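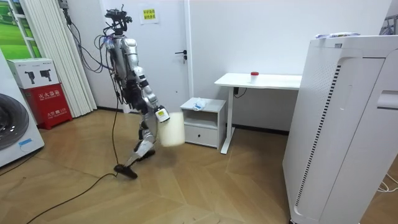
STOKER, July 2020

A walking robot carrying something across a room is fun to watch. I've watched plenty of them this year, mostly on my laptop, and I still like the moment when the foot comes up and the thing doesn't fall over. Then I remember that three readers have written to ask whether they should put one in next year's equipment budget, and I go looking for the price sheet.

All three run residential buildings with shared laundry and supply rooms. All three have had the same pitch from Wusetti, which wants to lease them a two-legged carrier called the Panyasiri. It would fetch rolls, tubs and small boxes from a storeroom and walk them to where they're wanted. Wusetti calls the lease "all-in."

I don't think it is. I asked for the full quote packet and got it after two reminders.

## What the lease covers

The headline number is $3,636 a month on a three-year term. For that you get the machine, its grippers, software updates and a phone line. Fine so far. On page four there's a site preparation charge of $1,691, billed once per building, and a footnote says it covers "standard rooms only." I asked what a standard room was. The sales rep sent me a drawing of a square with one door in it.

Real rooms look more like the one at the top of this item. You've got a washer on one side, an air purifier taking up the other, a fire extinguisher cabinet with a box sitting on top of it, a desk with its cord hanging down, a little nightstand. I wouldn't call that messy. It's a normal room with normal stuff in it, and every piece of that stuff is something a walking machine has to get past with its hands full. If your quote says "standard rooms," make them come and look at yours and put the word "standard" next to your room number in writing.

Then there's service. The packet calls for an inspection every 500 hours of operation. Run the machine eight hours a day and you hit that in a little over two months. The first inspection is included. I couldn't find a price for the second one anywhere in the packet, and the rep said it "depends on findings." I've had car repairs like that.

## Ask about the cable

Go back to the photo and look at the floor. There's a long black power cable running from the robot across the wood in a loose curve, and more cables coming down into its upper body from high on the wall. I have nothing against cables. A lot of good work gets done on the end of one. But I went through Wusetti's whole budget template and found no line for them at all, and the brochure is silent on how the Panyasiri gets its power during a shift.

So ask. Does it run on a battery, and for how long with a load? If it needs a cord, how far does the cord reach, who moves it out of the way, and what happens at a closed door? Is there anything that has to be mounted to your wall or ceiling, and does your landlord know? One reader measured the trip from her supply room to her farthest laundry and got 406 feet, with two fire doors on the way. I'd like to see anybody quote that run for the same fee as a square with one door in it.

A trip hazard also belongs in the budget, by the way. If there's going to be a cord on the floor where staff and residents walk, call your insurer before you sign. It's a dull phone call. Make it anyway.

## What one buyer did

Phyllis Bainbridge handles purchasing for a group of senior apartment buildings, and she went through all of this in February. She had money set aside and a boss who'd seen the video. She asked Wusetti for a paid trial in her worst building, and they offered her a free demonstration in their showroom.

"I didn't want free and I didn't want the showroom," she told me. "I wanted my own hallway and an invoice."

She didn't get either one, so she split the money up. Part went to two Prirnska push carts, which have a powered lift and no legs. Part went to moving the detergent closer to the washers, a job that took a carpenter one morning. She kept the rest. Her staff like one of the carts and complain about the other, which pulls left. She says she'd look at a walker again if somebody would price it by the delivery.

I put that idea to Wusetti. They said they were "exploring flexible models." I'll believe it when there's a number on it.

## If you still want to budget for one

I'm not telling you to stay away. Grippers have gotten better at holding awkward round things, and walking looks steadier than it did a couple of years back. If you have the money for an experiment, call it an experiment and keep it out of the line where your dependable equipment goes. Here's how I'd set it up:

- **Lease:** ask for six months. Three years is far too long for a product that'll be replaced twice in that time. If they refuse, find out what it costs to walk away after one.
- **Site prep:** get a price per actual room, after a visit. Ask who pays to put things back when the machine leaves.
- **Service:** a fixed price for the second inspection and the third, plus how long you wait for a visit when it stops working.
- **Power and cabling:** its own line, even if they tell you it's zero.
- **Staff time:** somebody will be standing next to it at first. Wusetti's template has this person at zero hours from the second week on. I'd carry at least half a shift for the first three months, and I wouldn't be shocked if you spent more.
- **Floors:** ask for the list of surfaces it's been walked on, and with what load. If you've got wood, ask specifically about wood, and about who pays for dents.

Count what you're replacing, too. The reader with the long hallway kept a tally and found her building makes around 30 supply trips a day, most of them done by people who were headed that way already. A machine doesn't save you that walk. They're still going down the hall, only with nothing in their hands.

Wusetti says a revised quote packet is coming. I've asked for it and I've asked again about the second inspection. If you've been sent a different version from the one I have, especially with different wording on "standard rooms," please forward it, with your building's name blacked out if you'd like. I'll run the two side by side in the next issue.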